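November, after tea

Rewrote the reset logic in the morning. The old version put the arm back at home pose but left the controller's integral term where it was, so the first second of every new episode started with a small kick to the left. I had been blaming the joint damping for that. Two lines to clear it. Ran 40 resets and the end position agreed every time.

Moushumi wants the Troltden branch merged before she goes on leave. I told her the planner is fine and the perception side isn't. The depth filter still throws away thin vertical objects if they're under a certain width at range, and it does it silently. Anwara found the threshold in a config file none of us had opened since Jillthorpe. It was set for a bin picking job and has no business in a kitchen. I've made it log a warning now and dropped the cut-off, and the point clouds are noisier but complete.

Lunch at the desk. Rain all day.

Kicked off the long batch at 1325, which was 2000 episodes over seven kitchen layouts. Brunello asked me to leave a GPU free for him and I forgot, so he was short with me at the coffee machine. Fair enough. I moved two of the workers over to the Munasinghe box and it evened out.

The fail cases came back worst in the tap layout, so I spent the rest of the afternoon on the wrist view from there.

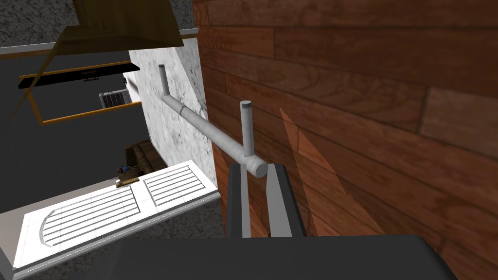

Grasp approach is the part I don't trust. The planner scores each candidate by clearance at the final pose and hardly looks at what the hand sweeps through on the way in. With the pipe running down between the fingers and that capped post standing up off the near end of it, a straight approach has very little room for error, and the plank wall takes up the whole right side, so a wide swing from there is out too. I've added a swept volume check at five points along the path. It slows planning down a bit. Lindiwe thinks we should do it in the cost function instead and she's probably right, but I want numbers from this version first.

Also the collision mesh for the post is a plain box and should be a cylinder. Wrote to Vibeke about it.

Left the batch going. Need to buy milk and ring Dad.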